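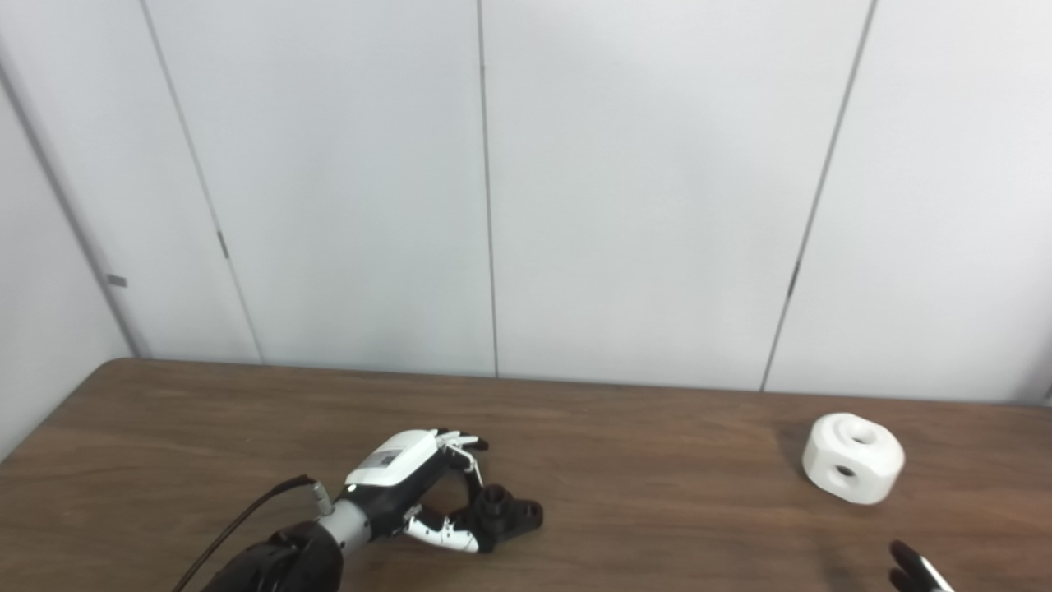

Home | Courses | Student Work | Library | Contact

Project Report: Noise in Shared Study Rooms at the Ivdale Campus

Kiyoshi Sugawara
Submitted 2021-11-10

1. Why I chose this topic

When I moved to Ivdale for my studies, I did most of my reading in the shared rooms on the ground floor of the Caron building. Many students told me that they cannot concentrate there, but they gave different reasons. Some of them complained about talking, others about the echo. I wanted to know which of the two disturbs people more, and if the answer depends on the kind of work they do.

2. Method

I made a short questionnaire and 35 students filled it in. I also measured the sound level with a borrowed meter, one reading each minute, in two rooms. In total I have 1476 readings. I threw away the readings from the first afternoon, when I had put the meter too close to the heating pipe.

The questionnaire asked what the student was doing (reading, writing, group work), how long they stayed, and which sound they noticed most. I tested the questions first on my neighbors in the dormitory and changed two of them, as the word "reverberation" was not clear to everybody.

3. Results

The rooms are not very loud. What people notice is single sounds: a chair, a zipper, a cup put down. Students who were reading marked these sounds as more disturbing than talking. Students in group work almost did not mention them - they complained about other groups.

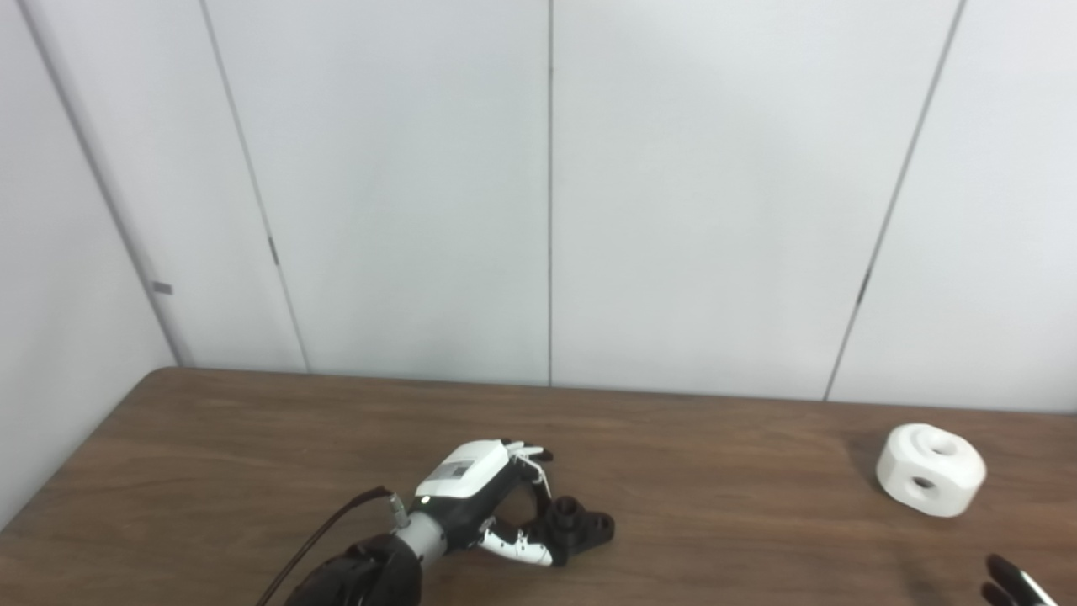 The echo is harder to judge, and here I had to read more than I expected. My main source was the course handout by Steletti on small rooms, which explains that hard, flat and parallel surfaces send the sound back many times. A bare wall of large flat panels behind a wooden tabletop is a simple case of this, with nothing soft on either surface to take the sound away. A curtain or a thick felt board should help, but I did not have the money to try it.

4. Problems

My group of students is small and most of them are from the same department. I also did not measure in March, when the rooms are fullest before the exams. The second room was closed for two days, so its data have a gap.

We use cookies to improve your visit. Accept | Settings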